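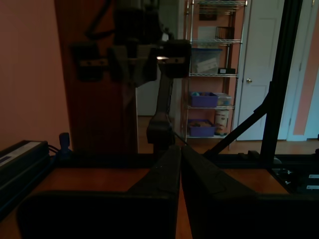

Stutitholm back room: where we are in June

Hi Mekdes,

You asked for the short version this time, so I'll try! The room is usable. It isn't finished, but people are in it every day and I've stopped apologizing for it when visitors come by.

Storage first, as that was your big question. The chrome wire shelving is up and I love it. You can see straight through it, so things don't vanish to the back the way they did in the old closet. We have a clear plastic bin on one shelf and a little wire basket higher up for the odds and ends that used to live in my coat pockets. I'd like more of those clear bins (Hondley sells them, and Liya has the order ready for you to sign).

The worktable is the other happy story. It's a good wooden top and there's room in the middle to set something down, even if right now that's mostly a plastic cup. The cables are my least favorite part. They spread over the left side of the table, and there's a coiled bundle down at the lower corner that goes partly onto the floor. Chaltu wants ties and a tray before we do anything else, and she's right.

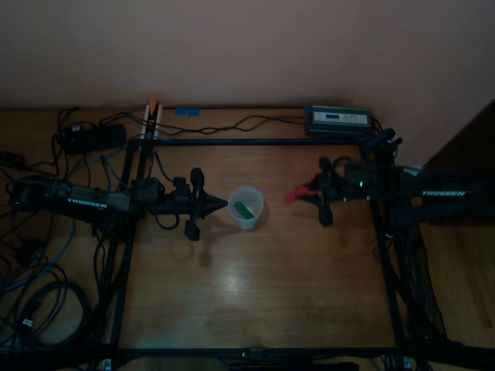
Money

We've spent $3,555 of the grant so far. The shelving came to $457 with delivery, and I've put $100 aside for the cable ties and tray.

Still to do

Bezawit is getting a price for a brighter ceiling light, and I'd like the glare on the tabletop looked at in the same visit. The walls stay pink unless you feel strongly about it (I've grown fond of them). Send me a yes or no on the bins and I'll get them ordered.

Ditte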